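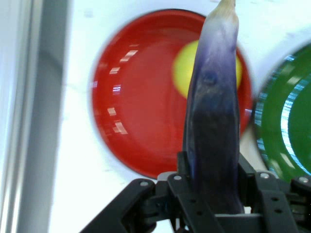

4. Sort the veggies onto the plates

Okay, the fun part! Lay your plates out on a white tabletop (I like a red one and a green one, so I can tell the piles apart without my glasses).

5. Take the long purple eggplant and decide where it goes. I stand mine up first to see how much it curves – the slender ones roll if you set them down too fast.

6. Put round yellow things on the red plate. Leave a little room between pieces.

Note: my Derero kitchen scale tops out at 3,000 grams, so I weigh one plate at a time.

Caution: glossy plates slide. Don't stack them while they're loaded!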